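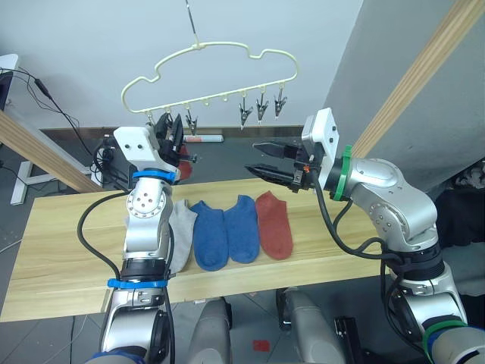 Journée portes ouvertes de Nesau

La journée portes ouvertes de Nesau est un rendez-vous annuel de robotique domestique, organisé en octobre dans les ateliers de la société, à Berkon. J'y suis allé deux fois, alors je complète cette fiche avec ce que j'ai sous la main (les corrections sont bienvenues, surtout sur les débuts, que je connais mal).

Historique

La première édition tenait dans une seule salle, avec 40 curieux et du café tiède. La dernière a compté 771 entrées, chiffre affiché à l'accueil en fin d'après-midi. Entre les deux, Nesau a récupéré l'ancien hangar de Hadus, son partenaire pour la partie mécanique, et ça change tout : on circule, on s'assoit par terre, on peut enfin poser ses questions sans crier !

Déroulement

La visite passe par 4 postes. On commence par la vaisselle, puis le rangement d'étagères, puis le tri de vis (très bruyant, les enfants adorent), et on finit par le linge. Chaque poste a son animateur, qui lance la tâche, commente et reprend la main quand ça coince. Et ça coince souvent, c'est même pour ça que je reste.

Le poste du linge

Mon préféré, de loin. Un robot à deux bras travaille au-dessus d'une table en bois clair où des chaussettes sont alignées à plat, grises, bleues ou rouille. Un séchoir en plastique crème, en forme de nuage, pend au-dessus avec ses pinces, et l'exercice consiste à y accrocher les pièces de petit linge. Dit comme ça, c'est bête. Mais le séchoir se balance dès qu'on le touche, le tissu se plie où il veut, et il faut ouvrir la pince d'un côté pendant qu'on présente la chaussette de l'autre. Pour s'y retrouver, les bras portent des bagues de couleur, bleues à gauche et vertes à droite, vu du robot. L'animateur dit « le bleu tient, le vert pince » et tout le monde suit.

Le logiciel de commande s'appelle Yang. D'après le panneau, il a été entraîné sur 2 000 accrochages guidés à la main. J'ai demandé combien de temps il fallait pour une paire : la réponse a été « ça dépend de la paire », et je n'ai pas insisté.

Renseignements pratiques

Entrée gratuite, inscription conseillée pour le poste du linge, où l'on passe par petits groupes. Prévoir un pull, le hangar n'est pas chauffé. Les démonstrations s'arrêtent pendant la pause de midi. Le parking de Berkon est vite plein, mieux vaut venir à vélo.

Dernière mise à jour de la fiche : 2026-08-21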